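Carpet care in the Ternel building: what changes this fall

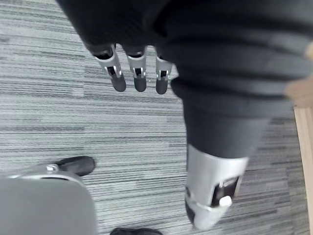

The carpet on the second floor of Ternel is two years old this fall, and it has held up well enough that we plan to keep it for several more. Most of the questions we get are about spots and worn paths, and whether a stain will show. Striped carpet is fairly forgiving in that way. With bands of light gray, mid gray, charcoal and near-white running through a low pile, a bit of dust or a small coffee mark can go unnoticed for weeks. That makes the floor look good between cleanings, but it also means spills get reported late, and a late spill takes more work to get out.

Starting this month, the cleaning schedule for the second floor is as follows. Vacuuming is done every evening in the hallway and the two large rooms, and every other evening in the smaller offices. Spot cleaning is done once a week. Deep cleaning will take place in May, when the whole floor is treated over one long weekend. Please have boxes, bags and loose cables off the floor by then. Desks and filing cabinets can stay where they are.

If you spill something, blot it with a plain white cloth or paper towel and cold water. Work from the outside of the spot toward the middle. Do not rub, and do not use dish soap or the spray from the kitchen. The soap stays in the fibers and the spot comes back darker a few weeks later. We had two of these by the copier last winter and both had to be cut out and patched.

Patching is possible because we kept 12 spare tiles from the original order. They are stored flat in the supply room on the first floor, behind the Flokport shelving. When a tile is replaced, the lines of the stripe will not meet exactly. They are uneven to begin with, so the joint is hard to find after a while – the patch by the copier is a good place to look if you are curious.

Chair wheels are the other thing to watch. Hard plastic wheels flatten the pile under a desk faster than anything else we have seen. Soft wheels are available at no charge, and changing a set takes a few minutes. Chair mats are also fine, as long as they are the kind made for low pile. The ones with long spikes on the underside go through the backing.

To report a spill or ask for wheels, write to Oğuzhan Tatlı in building services or leave a note at the front desk. Please give the room number and, for spills, what it was and when it happened. Tiles by the stairwell door that have started to lift are already on the list.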